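2024年11月　膠フィルム引張、型抜きと調湿のやり直し

Clalis向けの膠(ニカワ)の比較。4月にやった分は標線間で切れた試験片が少なすぎて、強度として出せる値がほとんど残らなかった。つかみ際で切れたものを捨てると条件間の比較にならない。型抜き、調湿、つかみの順に見直す。

膠はGredasaの粒膠、ロット3284。袋で700 g残っていたものを使う。4月に使った袋とロットが違うので、前回の値とは並べない。並べたくなるが並べない。可塑剤は今回もグリセリンのみ。Caronを入れた系は別に立てる(末尾のメモ参照)。

## 記号

- A：膠のみ
- B：グリセリン少
- C：グリセリン中
- D：グリセリン多

配合表は共有フォルダの表を正とする。ノートに写すと必ずどこかで食い違うので、ここには書かない。

## 膨潤と溶解

粒膠は前日の夕方から冷水に漬けた。冷蔵庫内で一晩。朝の時点で芯まで透明になっていたが、底に沈んだ一部が団子になっていた。篩で広げてから漬ければ済む話で、次回は浅いバットを使う。

湯煎で溶解。溶液の温度を上げすぎると粘度が落ち、フィルムも弱くなる。前回は湯煎の湯の温度だけを見ていて、溶液側は測っていなかった。今回は溶液に直接温度計を入れた。昇温は遅いが、溶けきってからの粘度は落ち着いている。撹拌はガラス棒で手動。マグネチックスターラーは泡を噛むので使わない。

泡は静置で抜いた。表面に膜が張るのでラップを液面に密着させる。剥がすときに持っていかれる量は無視した。Dだけは泡の抜けが遅く、流延を後回しにした。このため、Dは湯煎の保持時間がほかより長い。あとで強度が低く出たときに、グリセリンのせいか保持時間のせいか区別がつかない点は残る。

## 流延と乾燥

ポリエステルフィルムの上に枠を置いて流した。枠の高さは2 mm。乾燥すると厚さはずっと薄くなる。水準器で台を出したが、乾燥後の厚さは枠の手前側がやや厚い。台の水平が狂っているのか、枠の下にポリエステルが浮いていたのかは不明。

乾燥は室内放置。Aは縁から反りはじめ、乾ききる前に一部がポリエステルから自然に剥がれた。剥がれた部分は表面が波打っていて、厚さ測定の再現性が悪い。この部分からは抜かない。B、Cは問題なし。Dは縁が柔らかいまま残り、指の跡がつく。

厚さはダイヤルゲージで測った。測定子の圧でDはわずかに凹む。読みが落ち着くまで待つと値が下がり続けるため、当ててすぐの値を採ると決めた。決めただけで根拠はない。全条件で同じにしておけば、少なくとも条件間の比較には使える。

## 型抜き
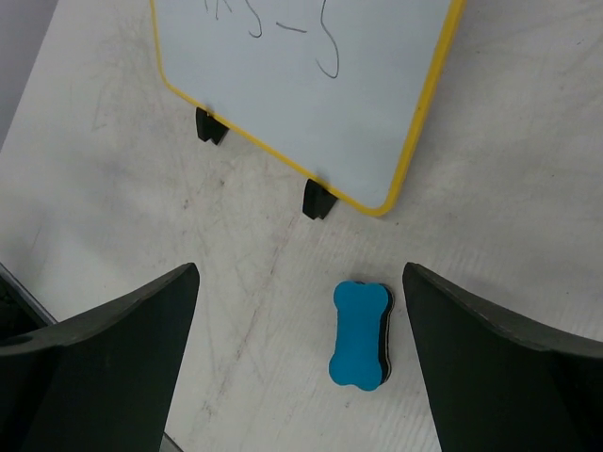

試験片の輪郭は前回と同じダンベル形のままとし、刃だけを研ぎ直した。つかみ際で切れる原因を輪郭に求めるか、抜き端の欠けに求めるかで意見が割れていたが、両方を一度に変えると切り分けができない。Janka Říhaに輪郭の意味を聞かれたときは、青い骨形のホワイトボード消しで説明した。両端の丸いこぶが幅広で、中ほどがくびれている。引けば細い側の断面に応力が集まる、という点だけならこれで足りる。ただし骨形は平行部として見るには形が緩すぎるので、試験片の図面はあくまで別に見ること。膠のように脆いものでは、平行部から肩に移るところの曲率が小さいとそこで切れる。

抜きはハンドプレス。下敷きはポリエチレン板。Aは室内の乾いた状態で抜くと端が細かく欠ける。実体顕微鏡で見ると、抜き端に直角方向の微小な割れが並んでいる。つかみ際の破断はおそらくこれが起点で、前回はこれを見ずに試験していた。

対策として、抜く前にシートごと高湿側のデシケーターに入れ、少し柔らかくしてから抜き、そのあと試験湿度に戻すことにした。柔らかくしすぎると今度は刃に引きずられて端が伸びる。指で曲げて白化しない程度、という感覚的な基準でしか書けない。質量で管理できればよいが、シートを秤に載せて読む間にも水分が逃げる。

刃の研ぎはMohcine Belhajに頼んだ。戻ってきた刃でAを抜いたところ、調湿なしでも欠けは明らかに減った。調湿ありではほぼ見えない。つまり前回の欠けは刃の状態と乾燥の両方による。割合はわからない。

刃の清掃：膠が付いたまま放置すると刃先で固まる。条件を替えるごとに、ぬるま湯で湿らせた布で拭き、すぐに乾拭き。鋼の刃なので水を残さない。

## 調湿

膠の引張特性はほとんど含水率で決まる。配合差より湿度差のほうが大きいと見てよい。4月の試験は室内湿度のまま行っていて、午前と午後で条件が違っていた。

今回は飽和塩のデシケーターを使う。試験片は網の上に重ならないように置き、質量が落ち着くまで待つ。代表の試験片を一本決めて、それだけを秤量する。全部を出し入れすると槽内の湿度が戻るのに時間がかかる。

気になっている点がいくつかある。

デシケーターの中の湿度計を二つ入れたところ、指示が揃わない。塩の上澄みが出ていることは確認した。塩が溶け残っていれば平衡値は決まるはずで、湿度計の校正ずれと考えるほうが自然。ただし片方を網の上、片方を底に置いていたため、位置の差かもしれない。置き場所を入れ替えてもう一度読むこと。

もう一点、Dは平衡に達するのが遅い。グリセリンが水を抱えるので当然ではあるが、代表の一本をAから選んでいたのでは、Aが落ち着いた時点でDはまだ動いている。代表は条件ごとに取るべきだった。今回のDは途中から代表を取り直している。

取り出してから試験終了までの時間も効く。膠フィルムは薄いので、表面から水分が出入りするのは速い。一本ずつ取り出し、つかみに掛け、すぐに引く。まとめて机に並べない。
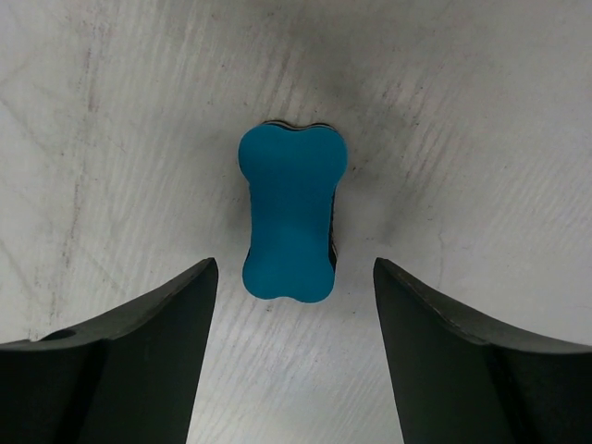 取り出しから引張開始までの時間はストップウォッチで記録することにした。Aでは時間が延びた試験片ほど伸びが小さく出る傾向がある。室内のほうが槽内より乾いているので向きは合っている。強度のほうには傾向が見えない。伸びだけを言うなら、時間の上限を決めて、超えたものは捨てるのがよい。

厚さは調湿後に測り直すべきか。膨潤で厚さが変わるのは確かだが、測っているうちに乾く。今回は乾燥直後の厚さで断面積を計算し、公称応力とした。湿度の高い条件では断面積を小さく見積もっているので、強度はその分高めに出る。表の脚注に必ず入れること。

## つかみと引張

試験機はJiltach。つかみは平板の手締め。前回はつかみ面に直接挟んでいて、鋸歯の跡から切れていた試験片がかなりある。抜き端の欠けとは別の原因であり、両者が混じっていたことになる。

今回は両面に紙を当てて挟んだ。紙は吸い取り紙ではなく普通の上質紙。Aはこれで滑らない。Dは柔らかいので、締めると肩のほうへはみ出し、締め直すとさらに痩せる。締め付けを弱くすると滑る。最終的に、細目の研磨紙を裏返しに重ねて、粒の側をつかみ面、紙の側を試験片に向けた。見た目には滑りなし。荷重伸び曲線に段がないことで確認した。

伸びはクロスヘッド変位から出している。肩の変形とつかみの遊びが入るので、弾性率は出さない。弾性率が必要なら標線をつけて別に測る。標線はインクで描くとAの表面に染みるため、細い糸を貼る案がある。未実施。

各条件8本。破断位置で分類し、標線間で切れたものだけを強度の集計に使う。捨てたものも値は残す。前回は捨てた値を記録していなかったので、あとから「つかみ際破断は本当に低めに出るのか」を確かめられなかった。

結果の傾向だけ書く。数値は表のほう。

- Aは強度が最も高く、伸びはほとんどない。破断は一気で、破片が飛ぶ。保護眼鏡必須。
- BはAとの差が小さい。ばらつきの中に入っている。差があるとは書かない。
- Cで曲線の形が変わる。最大荷重の手前から寝はじめる。
- Dは最大荷重がはっきりせず、だらだら伸びて切れる。前述の保持時間の問題もあり、参考値扱い。

標線間の破断は前回に比べて大幅に増えた。刃、調湿、つかみの三つを変えたので、どれが効いたかは今回のデータでは言えない。型抜きのところで「両方変えると切り分けができない」と書いておいて、自分で崩している。とはいえ、Clalisに出すのは膠の値であって試験法の検討ではない。切り分けは余った試験片でやる。

つかみ際で切れたAを顕微鏡で見た。起点は端面ではなく表面側にあるものが混じる。流延時の小さな泡が表面近くに残っていて、そこから割れている。泡は抜いたつもりだったが、枠に流し込むときに巻き込んだ可能性が高い。注ぎ口を液面に近づけ、枠の片側から静かに流すこと。

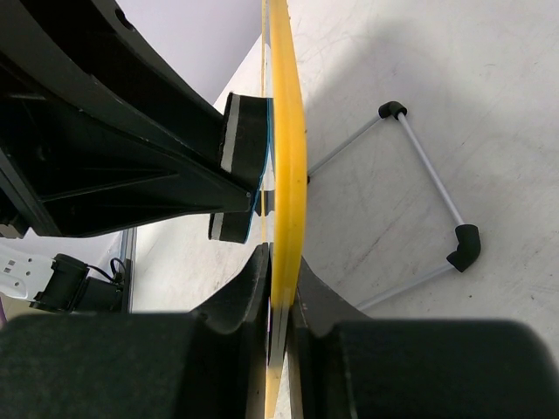 Gervasio Paredesからは、泡よりも乾燥時の残留応力を先に疑うべきではないか、という指摘が来た。ポリエステルに付いたまま収縮するので、剥がした時点で表裏に差がついている。反りが出るのはその表れで、調湿で一度緩めたシートとそうでないシートでは初期状態が違う。比べるなら、抜く前に全条件で同じ高湿処理を通しておかないとおかしい、とのこと。

もっともな話で、今回はAとBだけ抜く前に高湿側を通し、CとDは柔らかいのでそのまま抜いている。履歴が揃っていない。BとCの間で曲線の形が変わったのは配合の効果と見ていたが、この履歴差が重なっている。余りのシートがCにあるので、高湿側を通してから抜いたものを追加で引く。曲線の形が同じなら配合の効果として扱ってよい。

なお、残留応力が反りに出ているなら、剥がしたあとの曲率から大小の比較はできる。短冊に切って、立てて置いたときの反りを写真に撮り、弧の高さを読む。絶対値は要らない。Aは室内で反りが刻々変わるので、やるなら槽のガラス越しに撮ることになる。

## 微生物

Cの残液を室温に置いていたら二日目で臭いが出た。粘度も落ちている。膠液は冷蔵で持ち越すとしても翌日までとし、それ以降は捨てる。防腐剤は今回の系には入れない方針。入れると配合が増えて比較が煩雑になる。

フィルムのほうは、高湿側の槽に長く入れているとDの縁に点が出た。カビと断定はしていないが、拭いて取れる。該当の試験片は除外した。高湿側の槽は一度塩を作り直し、内壁をエタノールで拭く。

## Caronの件

Hanna Yatsenkoから、グリセリンの代わりにCaronを使った系を一つ入れてほしいとの要望。グリセリン系は湿度が上がると急に柔らかくなるので、その対抗として見たいという趣旨。試すこと自体は構わないが、膠液に入れたときに分離しないかを先に見る。試験管で少量、湯煎温度で混ぜて静置し、一晩後に層が出なければ流延に進む。

配合量をグリセリンと質量で合わせるか、同じ湿度での柔らかさで合わせるかは決まっていない。質量で合わせるのが単純だが、比較として意味があるのは後者だと思う。その場合は予備試験が要る。
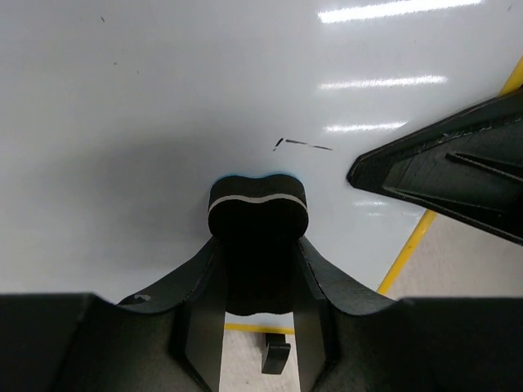
予備試験は引張でなくてもよく、短冊の片持ちのたわみで十分と考えている。槽の中で自重で垂らし、先端の下がりを読む。これなら取り出さずに測れるので、時間の記録も要らない。短冊の幅と出しの長さを揃える治具だけ作る。材質は湿度で動かないものにすること。前に紙の治具で失敗している。

Valentina Salinasへの引き継ぎ分：

- 高湿側の槽のCの余りシートは捨てない。追加試験に使う。
- 湿度計は位置を入れ替えてから読む。読みは両方書く。
- 型抜きの刃は油を薄く引いて箱に戻してある。使う前に油を拭き取ること。油が試験片の端に付くとつかみで滑る。
- ポリエステルフィルムは再利用しない。前の膠の筋が転写される。
- 破断片は条件ごとに袋に分けてある。Aの破片は飛んだ分が揃っていない。

## 表に反映すること

脚注に、断面積は乾燥直後の厚さによること、伸びはクロスヘッド変位によること、Dは保持時間が異なり参考値であること、高湿処理の有無が条件間で揃っていないことを入れる。最後の一つは追加試験の結果次第で消える。

ばらつきは標準偏差で出していたが、標線間で切れた本数が条件ごとに違うので、本数を必ず併記する。平均だけの棒グラフは出さない。個々の点を全部打つ。捨てた試験片も白抜きで同じ図に入れると、つかみ際破断の値がどこに来るか一目でわかる。Aで試しに描いたところ、白抜きは下側に寄ったものの、きれいには分かれなかった。泡が起点のものを別記号にして描き直す。

追記：厚さの偏りの件。空の枠に水を張って見たところ、台は手前がわずかに低い。枠の浮きではなかった。脚の下に薄板を入れて調整済み。次の流延の前にもう一度水準器を当てる。今回のシートは手前側から抜いたものに印がついているので、厚さと強度の相関を見ることはできる。まだ見ていない。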